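An Afternoon at the Skoltavura Open Lab in Jurkumcombe

April 13, 2024
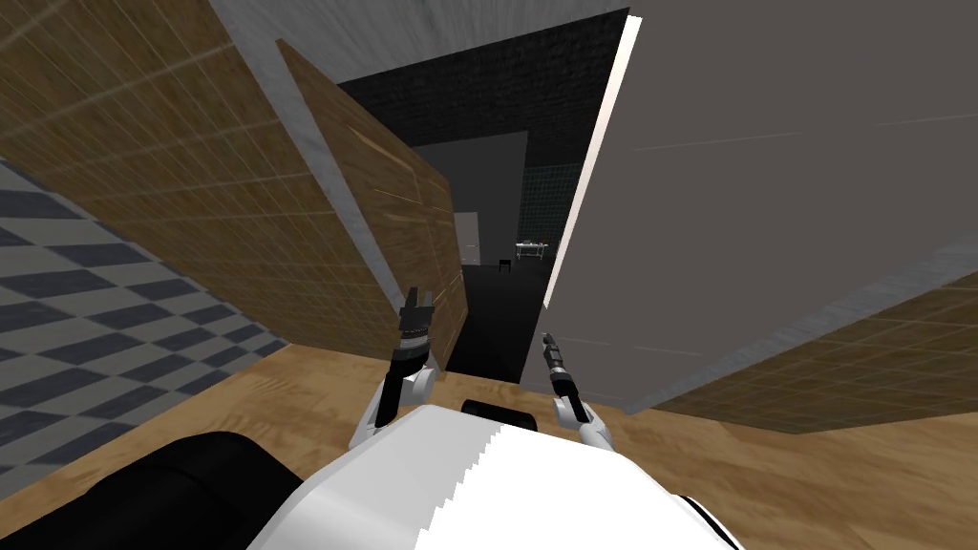

The two-armed robot in one of the simulated homes, with a passage leading to the room beyond.

I had been meaning to visit Skoltavura for ages, and I'm so glad I finally made the drive (65 miles, with a stop for pie). They opened their doors for the afternoon and let us wander between the desks while the work went on, which I loved.

The project is called Alier, and the idea is to gather examples a robot can learn from. Much of it happens inside a computer, in made-up houses with wood floors and brick walls and a little table waiting in a far room. A person steers the robot through a chore, the run gets saved, and then they do it again! The group hopes to have 1,000 good runs by June.

I got a turn at the controls myself and spent most of it bumping into a wall, but the young woman helping me was very patient and said bad runs get marked and set aside. Afterward we had coffee at Amrani across the street, where I talked everybody's ear off. Parking is behind the building, and the side door is the one to use.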